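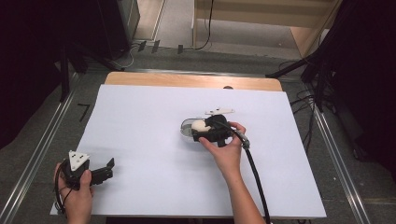
Clear container on a paper-covered table, with a hand-held gripper over it.

Should a small firm have a company page, or just use staff profiles?

Posted by Ayodele Obi in April

I look after the online side of things for Ominent, a small bookkeeping firm. We set up a company page on a professional networking site a while back and it has 1,095 followers. We post twice a week, mostly reminders about deadlines and the odd job advert. Hardly anyone responds. When one of the partners writes the same sort of thing on her own profile she gets comments within the hour, and a couple of those people have become clients.

She now wants to close the page and have everyone post from their own accounts. I can see her point, but I'm worried about what happens when people leave. Has anyone gone one way or the other, and did you regret it?

Pryor

Keep the page. You don't have to post on it much. People look a firm up before they ring, and if they find nothing, or only an old page with no logo, they wonder whether you're still trading. It's also where job adverts are expected to be, and your staff need something to link to as their employer.

What I would change is the amount you post. We went from daily updates to 2 a month and the number of enquiries stayed the same. The time saved went into helping three of our people write under their own names. Don't make it compulsory. Some staff hate it and it shows in what they write.

On people leaving, their contacts go with them. That was true when it was business cards in a drawer. Make sure new clients are entered in your own records as soon as they get in touch, so that you aren't relying on somebody's inbox.

One practical thing: check who has admin rights on the page. Have at least two people. We were locked out of ours for most of a month when the only admin changed jobs.

Vurnora

Personal profiles every time. Nobody wants to talk to a logo. We had nearly 2,000 followers on ours and I doubt 5 of them ever read anything.

zuvent_k

Depends what you want it for. If it's recruiting, the page. If it's clients, the partner is already getting them, so let her carry on. Can't she just share the page's posts with a line of her own on top? That's what we do and it works well enough.

Contact us | Copyright the site and its contributors | Back to top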